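Lines on a Table: Tape, Paper and a Kitchen Scale
Speaker notes, Grurilcombe spring craft and pantry day
Aranka Hajdu

Opening (stay seated if they're still coming in)

Good morning, and thank you for picking the small room. I know Mirko Mazza is doing his bread talk across the hall and that there are samples, so I'm touched.

I want to talk for a little while about tables. I have spent a good part of my adult life portioning things out on tables: seeds for the swap, tea blends, bath salts, dried beans, buttons once for an entire wedding. For most of those years I worked on whatever surface happened to be there, and I spilled and I lost my place and I weighed the same bag twice. Then Noémi Fodor, who ran the Festel seed swap before I took it over, came by one evening with a roll of blue painter's tape and drew a grid on my dining table. I was a bit offended, if you want to know. I have not portioned without one since.

Ask: who has ever lost track of which bags were filled and which weren't? (Wait for hands. Put mine up too.)

Slide 2: The job that taught me

Tell the April story. We had 400 packets of seed to fill for the swap, and two evenings to do it. Beans, peas, calendula, a lettuce that Dezső Medve has been saving for longer than he'll admit. First evening we worked the old way, everything in the middle, and we filled 41. Don't rush this bit, people usually laugh at 41.

Second evening we had lines down. Full bowls lived in one square, empty packets in another, scale in its own square, finished ones in the far corner. We were done before the kettle had been on a third time. Some of that was Akua Zakaria bringing her sister along, I should be fair, but a lot of it was knowing where to put your hand.

Slide 3: Cover first

I'll spend longer on paper than you'd expect, so bear with me.

Brown kraft paper, off a wide roll, is what I like best. It's cheap and it lies fairly flat once you've rolled it backward on itself for a minute. You can write on it, too. Half my recipes began as pencil on table paper, and I've had to go through the recycling in my slippers more than once.

Pull it tight and tape the underside of the overhang, so there isn't a loose edge waiting for your sleeve. If your table is wider than your roll, overlap the second sheet by a hand's width and put one of your grid lines right along the join. Do the join before any other line.

Oilcloth is fine for wet work. Newspaper I'd leave alone, the ink gets on the white beans. Somebody always asks about shower curtains. Yes, you can. It slides.

Slide 4: Drawing the grid

Start with the long lines, running away from you. Stand at the near edge, stick the end down, and walk the roll to the far side with the tape held a little above the paper. Look at where you're going and keep your eyes off your fingers. Only then lay it down and rub it with the side of your fist.

It will drift. Mine always wanders a bit to the left as it comes toward me, and I've stopped fussing. You are making places for bowls. If you need true squares for quilting you'll want Szabó's ruler-and-chalk session after lunch, and I recommend it warmly.

Then the short lines across. When you come to a crossing you can go straight over, or you can stop and start again on the other side. Going straight over is quicker. Stopping and starting gives you a little step if your second piece lands lower than your first, and the step bothers some people a great deal — you'll find out quickly if you're one of them.

Hold up the roll here. Pass it around.

Slide 5: Where the scale goes

Give the scale a square of its own and let nothing else in there. Put it where your pouring hand naturally stops when you're standing comfortably, and turn the display toward yourself. I like a small flat digital one. The big old one with the brass pan is lovely and it's on my shelf holding lemons.

Check three things before you pour. Is it level? Has it gone back to zero with your container on it? Is the edge of the paper, or a bit of tape, touching the platform from below? That last one cost me a whole batch of bath salts, 37 jars, every one of them light.

For a scoop I use clear plastic cups. You can see how much is in them from the side, and they'll squeeze into a sort of spout.

Slides 6 and 7: Have a look

(Show the two one after the other. Leave each up long enough for the back row.)

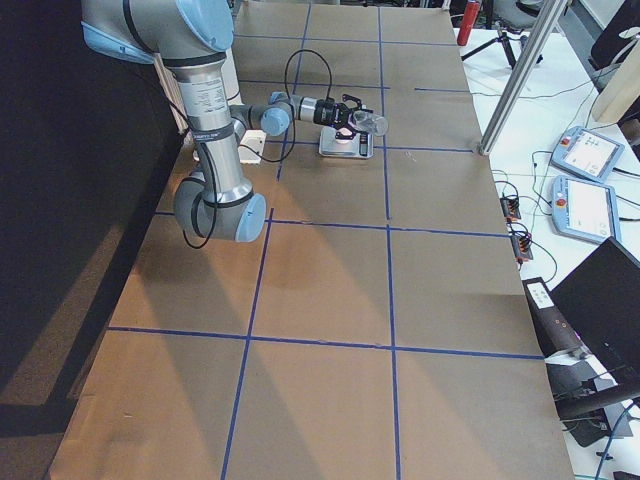
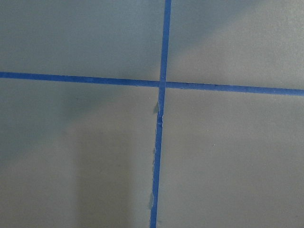 Blue tape in both of these, and lines that lean a bit in both. On the first one, point out the scale just to the right of one of the long lines, and the clear cup on its side over it with the mouth toward the right. On the second, go to the crossing. The upright strip lies over the crosswise one, and you get that darker little square where it's doubled. Then point to the small pale flap sticking out on the left, just under the crossing, and the ragged edge on the strip below it. Ask them what they'd do about that.

Slide 8: Mending and lifting

Take their answers first, there's usually a good one.

What I do: a lifted flap gets trimmed with small scissors, close to the strip, and then a fresh length goes right over the rough part. Pulling at it only starts a longer tear. Beans roll happily over a ragged edge but fine seed finds its way under, and you'll be picking lettuce out of tape with a pin.

When you take the grid up, pull low and slow, back along the line. On bare wood, try a short piece somewhere hidden before you ever tape the top. My mother-in-law's sideboard is the reason I say so.

If there's time, mention Zaltetari. They let me leave my lines down on the back table from one session to the next, and having a grid already waiting when you walk in with your arms full is a great pleasure.

Slide 9: Your turn

Pairs, one table each. Paper's under the window, tape is going around. Long lines first. I'll come by with the beans.

Questions while they work. Remember to collect the scissors, and give Akua her roll back.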